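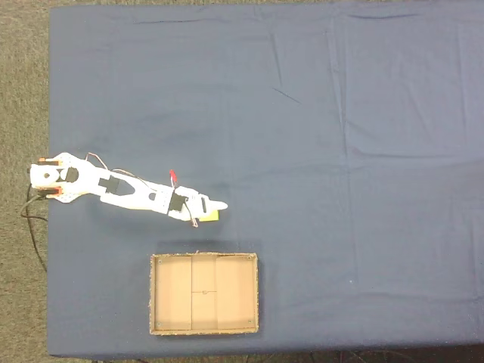
Navy cloth on the big table, with the cardboard tray and a yellow block.

From: Jaqueline Jaramillo
To: Dramuvov worktable list
Date: Tuesday, February 15, 2022
Subject: Re: [dramuvov] Table covers and trays for the shared room

Replying to the message from Drulow. I put the original at the bottom for people who get the digest.

On the cloth first. We have had the dark navy one on the big table in Mendilden since the fall and I would buy it again. It came off the end of a bolt at Ogbonna, the upholstery place, and it was cut a little long so that it could be hemmed. I hemmed two sides and ran out of thread. The other two are the factory edge and they have held up fine.

What I like about the dark color is that light things show up on it. A yellow block, a bit of white thread, a dropped pin, all easy to find. Our old cover was a cream bedsheet and I spent a lot of time patting it with my hand to find things I had just put down. Black would probably work too, but black showed every speck of lint when we tried it, and the navy shows somewhat less.

The drawbacks. It does pick up cardboard dust. If you cut boxes on it you will have tan crumbs in the weave by the end of the day. I take it outside and shake it, then go over it with a damp sponge. A lint roller works but you go through the sheets fast. Please don't put it in with anything light for the first wash. We did that and have gray dish towels now.

It also slides if the tabletop under it is slick. We put strips of shelf liner under the corners and one across the middle, and that took care of it. Tape left marks. Clips got in the way of people sitting on the long sides.

On the trays. You asked if it was worth ordering the plastic ones at 30 for a set. For what we do I don't think so. Ours are cut down from shipping boxes, and the method is the same every time:

Pick a box with a flat bottom and no crushed corners. Mark a line all the way around, low down. Ours come out at 12 by 8 inches and the walls are low enough to reach over without tipping anything. Cut along the line with a serrated bread knife or a box cutter. Fold any flap inside and glue it down. Leave the top open.

The cut edge comes out rough, and it frays more as the tray gets handled. I have tried binding it with paper tape and it looks nice for a couple of weeks and then the tape lifts and catches on sleeves. Now I leave the edge alone and replace the tray when it gets soft. If someone is fussy about it, a pass with fine sandpaper takes off the worst of the fuzz.

Do not go too high with the walls. The first ones I made were cut halfway up the box and it was like reaching into a drawer. People stopped using them and put things down next to them.

Where the tray goes on the table matters more than I expected. We started with everything lined up along the back edge, which looked tidy but meant leaning over whatever was out. Now the tray sits closer in, and the piece you are working with stays near it. Short reach, short drop.

For labels I write on the outside wall in marker. The inside of our cardboard is light enough to write on too, and a few people put the name of the contents on the floor of the tray so that you can read it when it is empty and know what is supposed to come back. Either is fine.

One thing I would still like advice on is storage. Open trays don't stack with anything in them. At the end of the day we tip the contents into zip bags, put the bag in the tray and nest the trays, and it is slow. If anyone has a shelf arrangement with narrow gaps that did not cost 100 in lumber, please write to the list.

I can bring a spare tray and the offcut of the navy to the March meeting if people want to feel the weight of the fabric. It is heavier than quilting cotton and lighter than canvas. Ogbonna may have more, but you would have to call them, they don't keep the remnants on the website.

Jaqueline

On the earlier date, the list member at Drulow wrote:
> Hi all,
>
> We are setting up the shared room again and I have two questions
> before I spend anything.
>
> 1. What do you cover your big table with? Ours is bare and scratched
> and small pieces roll right off it. I was thinking of felt, but I am
> told it pills. Does anyone use a plain tablecloth, and does the color
> make any difference?
>
> 2. Trays. The plastic sets are 30 each and I would need several. Has
> anyone gotten by with something cheaper that lasts longer than a
> month? They would hold blocks, scraps and odds and ends, nothing
> heavy and nothing wet.
>
> The table seats 8 if that changes the answer. We have a closet with
> one deep shelf and that is all the storage there is.
>
> Thanks,
> Drulow room

--
Dramuvov worktable list
To leave the list, send a blank message with "unsubscribe" in the subject line.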